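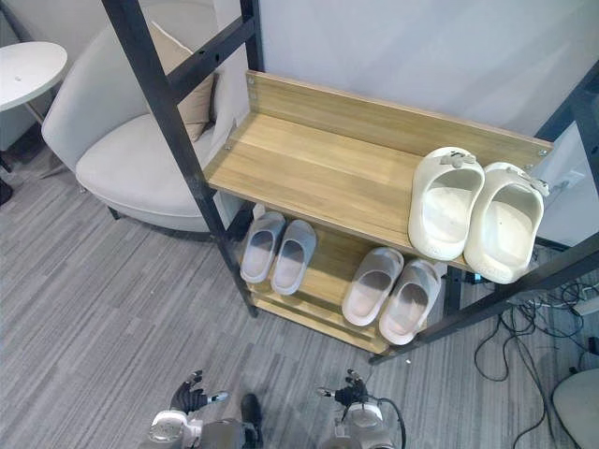

Home Organization Basics, Onness Adult Learning
Handout 4: Entryways and shoe storage
Notes by Deepak Chaturvedi, taken over from Irfan Dogar's version, a few changes, see end

Last time: coat hooks, mail, keys. Bring your entryway sketch if you did it. If you didn't, do it tonight, five minutes, pencil is fine.

Today
- why shoes pile up
- open rack vs closed cabinet vs bench
- pairing and direction
- assigning shelves
- cleaning the rack itself
- homework

1. Why they pile up

Shoes get dropped where the hand lets go of them. Usually within one step of the door. Rack is in the hall closet = shoes are on the mat. Move the rack to the shoes. Most people do the opposite and then get annoyed at their kids.

Second cause, too many shoes out. In the class survey (February group) 22 people wrote down every pair kept near the front door. Lowest answer 3, highest 41. The 41 was a household of six, so not as bad as it sounds, but still. Most were out of season.

Rule for this course: near the door, only what was worn this week. Everything else goes to the bedroom closet or a box.

2. Types of rack

Open rack, wood shelves on a metal frame. Good air, easy to see what's there, easy to wipe. Shows everything, so it has to be kept up. The one with the slides on it, cream on the top shelf, light gray and pale pink-beige lower down, is this type. Note the raised back panel behind the top shelf. Worth having if the rack stands against a painted wall, stops heels scuffing it and stops things going down the back.

Closed cabinet. Looks neat, smells if you put damp shoes in. Needs door swing space, measure first!! Jitendra Rajput's example from the Bodthorpe apartment, cabinet door hit the front door, had to go back.

Bench with cubbies. Nice for small kids and anyone who sits down to tie laces. Cubbies are usually too short for boots. Check.

Over-door pockets. Fine for slides, sandals, flats. Not for sneakers over a mens 10.

3. Pairing and direction

Always in pairs, touching or nearly. A single shoe on a shelf takes up a whole pair's space.

Toes out or toes in? Pick one and stick to it. Toes out, you see the shoe, and on slides you can see the opening and strap so you know which pair you're grabbing. The three pairs on the rack are all toes out. Heels out is easier to grab for lace-ups, hook two fingers in the heels and go.

Watch the front edge. One of the cream slides sticks out past the shelf a little, and that's the kind that gets knocked off with a bag or a knee. Push back until the sole is fully on the board. If the shoe is longer than the shelf is deep, turn it slightly or give it the floor.

Thick soles need more height between shelves than you think. Measure the tallest shoe, add two fingers.

4. Assigning shelves

By person, not by type. Kids lowest, they will not reach up. Tall people top. Guests get the end of the top shelf, leave it empty if you can stand it.

One household used colors, everyone's slides a different color so there was no arguing. Worked well, cheap too. Slides only though, doesn't help with sneakers.

Overflow rule: shelf full, one pair leaves before one pair comes in. Write it on a sticky note for the first month.

5. Cleaning the rack

Weekly: shoes off, shake grit out, wipe boards along the grain with a barely damp cloth, dry right away. Not soaking. Edges swell.
Monthly: wipe the frame, especially crossbars where dust sits. Check the screws and bolts are snug. Hand tight plus a quarter turn, don't crank it, you'll strip the wood.
Wobble usualy means one loose bolt, not a bad rack. Check the floor is level too, felt pad under the short leg.

Rubber and foam slides: dish soap, lukewarm water, old toothbrush for the strap edges. Air dry away from the heater, foam can warp. Back on the shelf only when dry.

6. Homework

a) Empty everything within one step of your door. Sort: this week / this season / later / out.
b) Measure width, depth and height of the spot. Write it down, bring it.
c) Put back only "this week." Pairs, one direction.
d) Leave it seven days, then write down wich pairs moved and which didn't.

Bring notes next class. Kane Bright is covering the first half (linen closets), I'll be in after the break.

Changes from Irfan's version: boots section moved to handout 5, cedar blocks taken out, survey numbers updated.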